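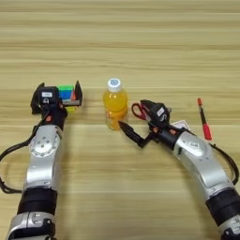 The layer claim is a belief held among casual owners of the 3x3 puzzle cube that a cube is nearly solved once one face is a single color. It has little to support it. A matching face says nothing about whether its pieces sit correctly against their neighbors. On the usual color scheme green and blue are opposite each other, so a cube showing a green top and blue on the side next to it, as on this wood-grain table, has work left in it however neat the top looks. The patches of orange, red and yellow along the edges point the same way.

The claim is often traced to a leaflet issued by Tekin, a toy seller in Brarnbridge, which supposedly promised a finished cube in 50 turns from one completed face. No copy has been produced. Later accounts repeat the figure without saying who counted the turns, or from what starting position. 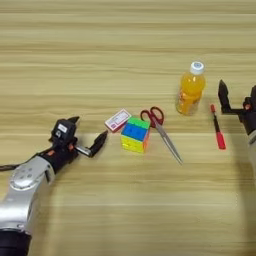
Bulten Vol. 6, p. 134

Green over a row of blue, with rows of yellow beneath, is typical of what gets described as "almost there." Bulten printed the phrase in a January issue and offered no test of it. Gullik, a rival hobby sheet, answered with a survey of 1110 owners, most of whom reportedly agreed with the claim. The survey measured opinion only, and its questions were never published.

A related notion holds that keeping a cube out with a deck of cards and other table pastimes leads people to solve it more often. Evidence is limited to letters from owners.

See also: Edge pieces; Center pieces; Color schemes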